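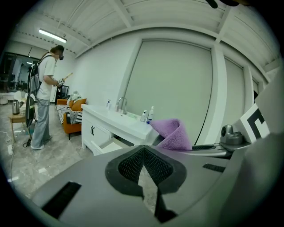
Auður Overgaard wrote in to ask whether the Greltby hand-held gripper is worth renting for a home cleaning job, and whether a microfiber cloth will wear out the fingertip pads before the rental month is up. Her household signed up in June for the Umero home kit, and the first task on the sheet is the bathroom sink.

The pads last well if the cloths are kept clean. Notes from one rental period follow.

Cloths

Use a thick microfiber cloth, folded twice, and pinch it at the fold. A single layer slides between the pads when it drags across a countertop. Thin dishcloths do the same. Wash new cloths once before use, with no fabric softener, which leaves a film on the pad mesh.

Keep one cloth for the basin and another for the faucet. A cloth that has picked up toothpaste or soap should not go back on chrome.

Spray

Spray the cloth, never the gripper. Hold the bottle in the free hand and keep it well below the marker tags. A tag with dried cleaner on it reads poorly, and the Umero checking software rejects the recording. Wipe tags with a dry cotton pad. Alcohol lifts the print at the corners.

Avoid anything with bleach near the pads. Vinegar solution at 5 percent is fine on a chrome faucet but should stay off marble floors, where it etches. Rinse drips at once.

Grip pressure

Close until the cloth stops turning, then ease off slightly. Full pressure flattens the pile and leaves streaks. On vertical surfaces such as cabinet doors, tilt the wrist so that one finger backs the cloth and the other only holds it.

Cables

Run the cable behind the elbow before starting. Close any drawer under the counter before working along the front edge – the cable finds the corner every time.

Pad care

Brush lint out of the mesh with a dry toothbrush after each session. Umero's sheet gives a pad life of 3000 closures. Ours were changed at 50 sessions and still held a wet cloth, although the rim had begun to lift on one side. Replacement pads are sold as part 204 and press on without glue.

Verdict

Good for flat counters and basins. Poor behind the faucet, where the fingers are too wide to reach the joint; use an old toothbrush by hand. The backpack is comfortable for one room at a time. Vilja Aaltonen tried the Irkuven rental kit on the same chores and found its narrower fingers better around taps, but its pads shed the cloth when wet.

Empty the backpack side pocket before returning the kit. Spare pads left in it are not sent back.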